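Acta de la reunión de socios de la agencia Koser, noviembre

Se abre la sesión a las 11 con unas palabras muy cariñosas de Imelda Sebastian, que agradece a todos el esfuerzo de venir hasta Itdale y pide paciencia, porque el orden del día viene cargado.

1. Oferta de compra de Takinum
Imelda resume la carta recibida: Takinum propone quedarse con la totalidad de las participaciones por 518.000 euros, conservando el nombre Koser y la plantilla. Hay un buen rato de conversación, con recuerdos de los primeros clientes incluidos, y se acuerda pedir que el pago se haga en 2 plazos y no en 5.
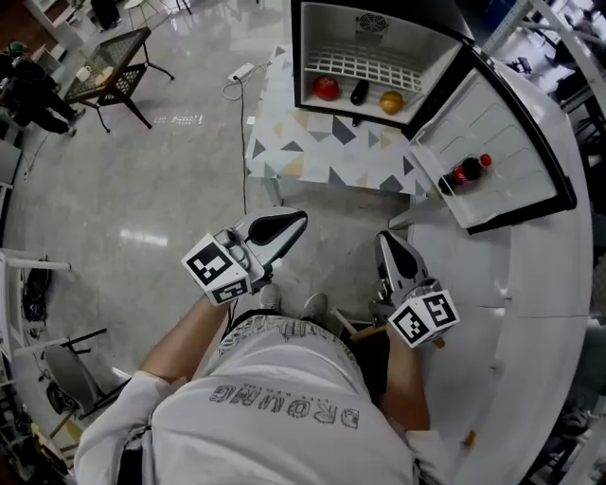
2. Cuenta de Rosenthal
El cliente renueva la campaña de radio y prensa, noticia que se recibe con aplausos. Queda pendiente saber si su contrato permite un cambio de propietario; se consultará con la gestoría antes de contestar a Takinum.

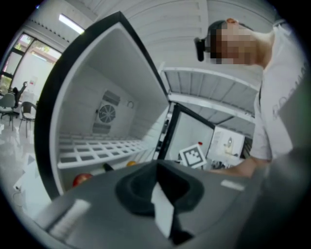 Armario abierto, con el ventilador al fondo y la rejilla blanca.

3. Ruegos y preguntas
Se pide que la plantilla conozca la oferta cuanto antes y de viva voz. Todos conformes; lo hará Imelda, que además se ofrece a traer el desayuno.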